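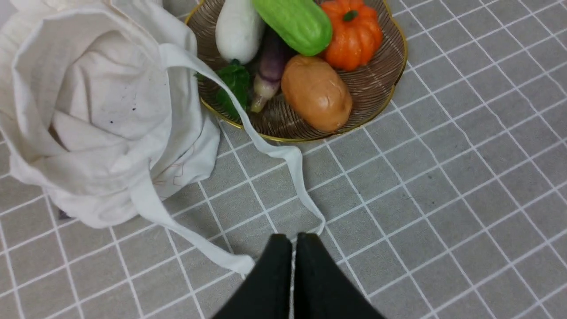

12 Aug 2008

Bag day, continued. The Dindlow order is for plain cotton totes that will go to farm stands, and the question from May is still open: how long should the handles be? Dindlow wants them long enough for the shoulder. Jaltance, who cut the cloth, would like them short enough to fit the way they lay out their bolts. Nobody's shoulder was consulted by either party.

Used the natural cotton for all of today. It is thin. I keep writing that down as if it will thicken overnight. Dropped from the hand it goes straight into a heap and stays there, mouth half open, handles wherever they like. On the tile floor the handles slide farther than they do on the bench, so I moved the whole business down to the floor, and my knees have filed a complaint.

Load for the day was the pretend vegetables from the round woven basket (the one with the gold rim). Colin Kettle wanted real potatoes. Real potatoes were tried in May and by the second week were contributing a smell. The pretend ones keep their shape and don't sprout. They're also too light, so the numbers below flatter the bag. I make up the weight with the sand pouches, which look like nothing you would buy at a farm stand.

Handle lengths tried: 30 inches and 41 inches, measured seam to seam along the strap. Same stitch on both, boxed with a cross.

30 in. Goes over my shoulder in a shirt. Does not go over my shoulder in the canvas coat. Carried in the hand it clears the floor fine, which 41 does not, unless you are Colin.

41 in. Comfortable, swings a lot. The radish worked its way to the top on every walk down the corridor and once left the bag altogether by the stairs. It's long and slippery and I blame it more than the handle. The green gourd thing (Colin says cucumber, I say look at it) stays put at the bottom like a good citizen.

Stitching held on both up to 17 pounds. Over that I got puckering where the strap meets the hem, worse on the left, and I think the left is me and not the machine. Need to sew 2 more with the Bramwell thread before I say anything to Dindlow about the limit. The thread we have been using is whatever was on the spool.

Folding. The instructions I wrote last time say "fold in thirds, straps inside." Followed them myself this afternoon, cold, as if I'd never met a bag. The straps do not want to be inside. They come out of the side in a loop and catch on the next one in the stack. Better to lay the straps flat down the middle first, then bring the sides over, then roll from the bottom. Slower. Rewrite the sheet before Colin prints any more of it.

Print: the ink still shows through thin cloth. Drodirow can do a paler ink or a heavier cotton, and they've priced the heavier cotton in a way that suggests they would prefer the paler ink. Asked for a swatch of each. Also asked them to stop calling the natural color "ecru" on one sheet and "oatmeal" on the next — I ordered the same cloth twice that way.

Marks. Cloth this pale picks up everything. Going to wash a few with ordinary detergent and line dry, and measure the straps again afterward. If they shrink as much as the May lot did, then 41 could come down to something sensible by itself and I can claim I planned it.

To do: Bramwell thread samples. Coat test again, with someone else's coat. Vegetables back in the basket and the basket back on the shelf, as Colin has tripped on it and wants that noted. Noted.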